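About us

Karkuvley is a small company of 11 people. We test whether machines can already do the small jobs of the home and the workshop: putting things away, sorting parts, filling and emptying boxes. We do not build robots and we do not sell them. Our customers ask us a simple question, can a machine do this work for us yet, and we try to give them a simple answer.

The company was started by Revathi Menon and Anouk Prins. Before this they worked together at Brellow, where Revathi was responsible for the packing hall and Anouk for the purchase of equipment. They had seen many films of machines that folded shirts and loaded dishwashers, and they wanted to know how often the same machine would manage it on an ordinary Tuesday morning, with nobody helping.

Most of our work begins with tidying up. One thing must go into one box. For a child of three years this is a game, but for an arm it is a serious task. It must find the thing, close the fingers at the correct place, carry it over the wall of the box and let go at the right moment. A clear box makes it more difficult, as a camera can easily look through the wall and not notice it.

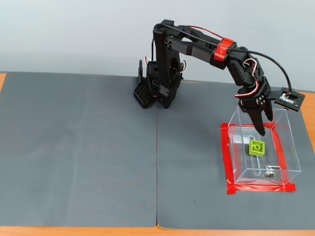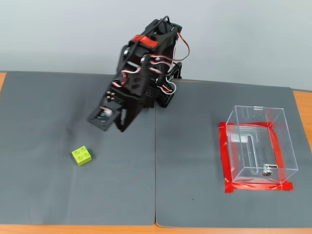

The green brick and the clear box, also from close by:

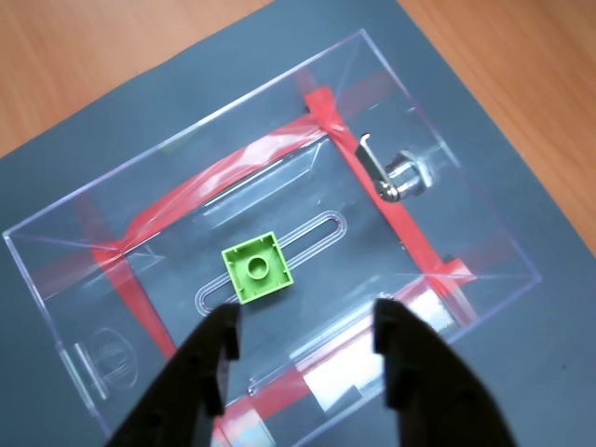

When we test a chore, we repeat it many times and we write down every attempt, also the bad ones. Our longest test until now was the Higuchi series, which we finished in January. It had 921 attempts, and 550 of them were completed without a person touching anything. The customer had hoped for more. We advised them to wait with the purchase, and they are still our customer.

So, can machines do the chores yet? Our opinion is that some of them can be done, if the table is clear and the objects are known before. A full kitchen after dinner is still too much. On the shop floor we are more hopeful, because there the same part comes back to the same place all day.

Every report we write is read by a second colleague who was not present at the test. Reports belong to the customer, but our method, which we call Grurneneo, is free for everybody to use. We send it on request, and we are glad to receive corrections.

Visitors are welcome after making an appointment. Please write to Anouk for visits and to Revathi for questions about a test.

Page last changed: 1 Apr 2018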